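Revues › Cahiers des objets ludiques › Articles › Section 4

Temps de lecture : 3 minutes

4. Le bord du plateau : lettres, charnières et mauvaise foi

La littérature sur les échecs s'intéresse volontiers à ce qui se passe au centre. Petrauskas y a consacré une thèse entière sans mentionner une seule fois le cadre, omission que son jury n'a pas relevée. Notre corpus, constitué à partir des fonds Cakden et Lambrechts, compte 1 260 coffrets pliants à usage domestique, dont 869 portent des coordonnées imprimées. Les autres laissent leurs propriétaires se débrouiller, et les carnets de parties conservés avec eux montrent assez bien comment.

4.1. À quoi servent les lettres

On répondra qu'elles servent à noter les coups. Les entretiens menés par Rūta Toom dessinent un usage plus modeste : les lettres servent surtout à vérifier, au moment de la mise en place, où va la dame. La question revient à chaque partie, y compris chez des joueurs qui se disent confirmés et que l'on voit alors se pencher sur la bordure avec un air de géomètre. Six de nos enquêtés ont déclaré n'avoir jamais remarqué les chiffres. L'un d'eux possédait son jeu depuis l'enfance.

Les coordonnées imprimées dans un seul sens posent en outre un problème de courtoisie. Le camp des Blancs les lit sans effort, celui des Noirs les lit à l'envers ou s'en passe. Bettencourt y voit « une inégalité de confort que la règle ignore superbement » ; Ban, plus sobre, note que les perdants l'invoquent davantage que les gagnants.

4.2. Le fermoir

Le coffret pliant est un compromis entre la table de jeu et l'étagère trop courte. Il impose un pli, des charnières et un fermoir, ce dernier placé sur la tranche ou dans l'épaisseur de la bordure, en concurrence directe avec les lettres (fig. 3). Les fabricants ont presque toujours laissé gagner le fermoir. Nous n'avons trouvé aucun enquêté pour s'en plaindre, mais plusieurs pour raconter, avec force gestes, le jour où il s'est ouvert dans un escalier.

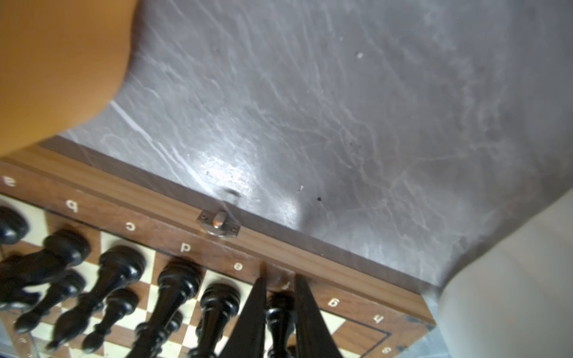
Fig. 3. Coffret pliant en bois, pièces noires sur l'échiquier. Bordure brun-rouge à filet plus sombre, lettres blanches, fermoir métallique à deux vis.

Le filet sombre qui sépare la bordure des cases mérite un mot. Il n'a aucune fonction dans le jeu. Mägi le rattache au vocabulaire du petit meuble, et nous la suivons sur ce point, sans aller jusqu'à parler avec elle de « marqueterie morale ».

Dans la même revue

Sarmīte Petrauskas, Le centre et ses cases
Martim Bettencourt, Perdre assis : la chaise du joueur
Hyun-seo Ban, Dominos dépareillés du fonds Carnuda
Note de lecture : le catalogue Clollden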